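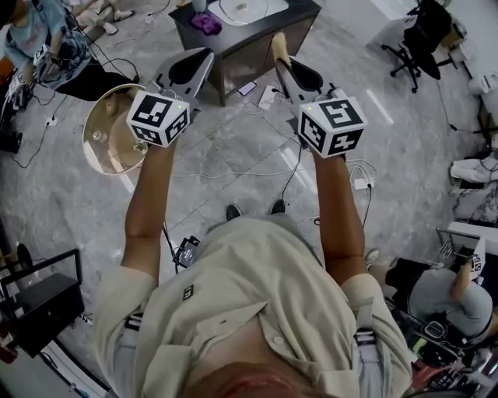

The rule about stopping was number eight, and Mared Landeg had written it herself. Anyone may call a stop. Nobody may ask why until the grippers are down. She had read it out on the first morning at Firkgate, and everyone had nodded and gone back to untangling cables. By March the list was taped to the inside of the door, with a coffee ring over rule three. Ieuan Wogan stood at the low table in his beige shirt, harness straps over both shoulders, a gripper in each hand and a cable hanging from the right one down towards the floor between his shoes. He was doing the purple cloth again.

"Stop," said Gwenllian Pritchard.

Ieuan stopped. He lowered both hands, bent his knees and laid the grippers on the tiles. Then he waited, as the rule said he should.

"Cable," she said. "You'd have had your foot through it."

He looked down. It was across the toe of his left shoe. He moved it with his heel and wrote the time on the sheet, 11.20, and next to it the word cable. There were already a lot of cables on the sheet.

Gwenllian had come from Cimodmont two weeks before, to check that the house did what the paper said the house did. She had brought a folder of 362 pages and had not opened it. Mostly she drank tea and watched.

"That take goes in the bin," Ieuan said.

"It goes in the stopped pile," said Mared from the kitchen doorway. "We don't bin anything. Rule five."

"It's a man not folding a cloth."

"Then label it a man not folding a cloth."

He did 40 takes a day when the day went well. Trevor learned from all of them overnight. Trevor was the machine upstairs, named after the previous tenant, whose post still came. It had two arms on a post and it could put a cup on a tray as well as Ieuan could. It could not fold. It picked the cloth up by the middle and held it there like something found in a drain.

At one o'clock they ate their sandwiches on the stairs, so as to keep crumbs off the work floor. Gwenllian asked Ieuan whether he had ever called a stop himself.

"Once or twice."

"It isn't on the sheets."

"Maybe I didn't write it down."

She ate her crust. He knew she had read the sheets properly, all the way back to the start, and he knew what was on them. There were stops from Mared and stops from the others. From him there were none.

"My mother cleaned at Flininetti," he said. "Tegwen Wogan. You wouldn't know her. They had a line there with a red button on a post, and she pressed it once, for a glove. The glove was on the belt and she thought there was a hand in it."

"Was there?"

"No. They were very nice about it. They asked her about it for a month."

Gwenllian folded the bread bag into a small square and put it in her pocket. She didn't write anything down either.

The afternoon was cups. Ieuan liked cups. At ten to four Caradog Hughes brought Trevor down in the lift for a trial at the low table, and stood by with the switch in his hand. Ieuan put his own grippers away and went to stand behind the yellow tape. Trevor reached out and took the cup, and the cup was fine, and its other arm began to come round for the tray. Caradog was watching the cup. Mared was watching the screen.

The elbow was a bit high. That was all it was. It might have been nothing.

"Stop," said Ieuan.

Caradog pressed the switch. The arms stayed where they were, with the cup in the air. The room was quiet apart from the fan. Caradog went round to the front and took the cup out of the fingers and stood it on the table. He switched the arms off at the wall and said, "Right. They're down."

Mared picked up the pen and held it out to Ieuan.

"Time first," she said. "Then what you saw."

He wrote 15.52. He thought for a while, and then he wrote elbow, and after it a question mark, and Mared looked at the question mark and left it in.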